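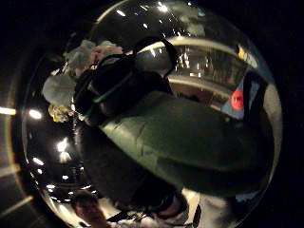

Okay, it's application season again and my inbox is filling up, so I'm going to put a few things in one place about the "why this college" essay. I read a lot of these every fall and I love them more than I probably should. Long thread, get a snack!

First, the advice I give every one of my seniors: write the essay for one college at a time. I know, I know, you have 12 schools on the list and a calculus test. But a reader can tell when the name got swapped in at the last minute (and yes, I once caught the wrong name in the final sentence, an hour before the deadline, and we both had to go for a walk afterward).

Start with the department page, then keep clicking. Look for the course list, the student newspaper, the calendar of dumb little campus events. One of my students found a geology club that bakes layer cakes shaped like fault lines. That went right in the essay, and it told me more about her than her whole first paragraph did.

If the limit is 500 words, please don't spend 200 of them on how pretty the trees are. Every college has trees. They know about the trees.

A question I got this morning: what if I've never visited? That's fine! Most of my kids can't afford to fly around the country looking at dining halls. Go to a virtual session, write down one thing a current student said that surprised you, and build on that.

And if the college has a regional rep, send a short, polite email with a real question in it. Something like "can first-years in the nursing program still play in the orchestra?" You'd be amazed how kindly people write back when they can tell you meant it.

Parents, I adore you, this one's for you. Read the draft once, say what you liked, and circle anything confusing. Then hand it back. When a 17-year-old uses the word "multifaceted" 6 times I know who has been at the keyboard.

On length: my favorite drafts usually come in too long, and I'd much sooner help a kid trim 700 words than stretch out a thin page. So ramble in the first version, tell me about your grandmother's bus route and how it got you into city planning, and we'll cut it down together.

Oh, and save it somewhere besides the application portal!! Portals time out. I have held the hands of crying teenagers over this.

I'll do another one of these in October on the activities list, which has its own headaches. If there's something you want me to cover, leave it in the replies and I'll get to it after school.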